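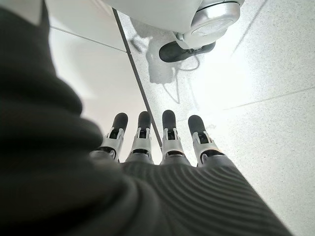 Rehema Simiyu wrote in to ask whether she could still get into the all-night programme if her train was late, and whether she would have to pay again for the Saturday films. We have had several letters along those lines, so the answers to the usual ones are set out on this page.

Dukside Fantastic Film Weekend: your questions

Apr 10, 1999
By Kimutai Makori
Reading time: 2 minutes

Print this page | E-mail this page to a friend

Can I come in late to the all-night programme?

Yes, but only between films. The doors at the Volgate are closed while a film is running and opened again for the interval. If you miss the start of the first one you can wait in the upstairs bar. Your ticket stays valid until the last film ends, so keep the stub.

Do I need a separate ticket for each film?

A weekend pass covers everything except the opening night, which is sold separately. Day tickets cover all films on that day, including the late show. The all-night programme counts as part of the day it starts on.

Where can I buy tickets?

At the Volgate box office, in person or by post. Postal orders and cheques should be made out to Dukside Fantastic Film Weekend. Please enclose a stamped addressed envelope. We can't take cards over the telephone this year.

Are seats numbered?

Not in the main house. The Stidham Room upstairs has only 40 seats and those are given out on a slip at the door, starting half an hour before each screening. A pass does not hold a seat for you in the Stidham Room.

What certificate are the films?

Most are 18. A few of the older ones were never submitted for a certificate and are being shown under a local licence, also to over-18s only. Bring proof of age if you look young. The Sunday matinee is a PG and children may come with an adult.

Will the silent film have music?

Yes. The Mrema Trio will play for it live, as they did at our preview evening in February. It runs nearly 2 hours with no interval.

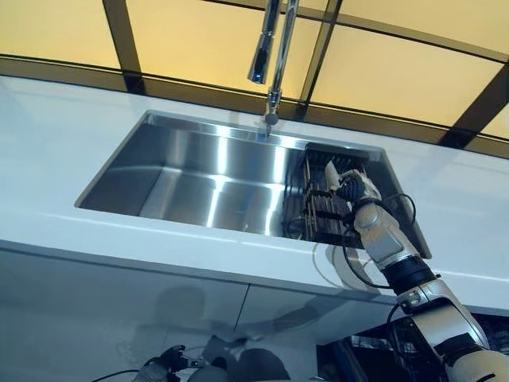 Is there food?

The bar does rolls and soup until ten. After that there is tea, coffee and toast in the foyer. You may bring your own sandwiches but hot takeaways are not allowed in the auditorium.

Are the prints subtitled or dubbed?

Subtitled wherever we could get them. The 2 Italian films on Saturday afternoon are dubbed into English, as those were the only prints to be had. One of them has some wear in the last reel.

Can I submit a short film?

The programme for this year is full. Shorts for next year may be sent on VHS with a note of the running time and the format of the original. Tapes are returned only if postage is included.

What if a film is changed?

Changes are posted on the board by the box office. We don't give refunds on passes for a single change, but day tickets can be swapped for another day if there is room.

How do I get to the Volgate?

It is on Stidham Road, 4 minutes on foot from the station. There is no car park.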